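Clalach Ripple Sleeves, 55 per pack

If you love a tall drip coffee on the walk to work, you'll love these! The Clalach sleeve is a thick, wavy wrap that slides over most 12 and 16 oz hot cups and stays put, even on a brisk walk. It ships flat and pops open with one squeeze – great for small counters.

Item 511
Color: tan
Pairs with: Nelen dome lids, Odo cup carriers
Case: 2 packs

We've been using them at our own coffee bar since July and we're still delighted with the grip.

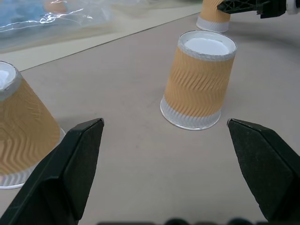

Shipping and returns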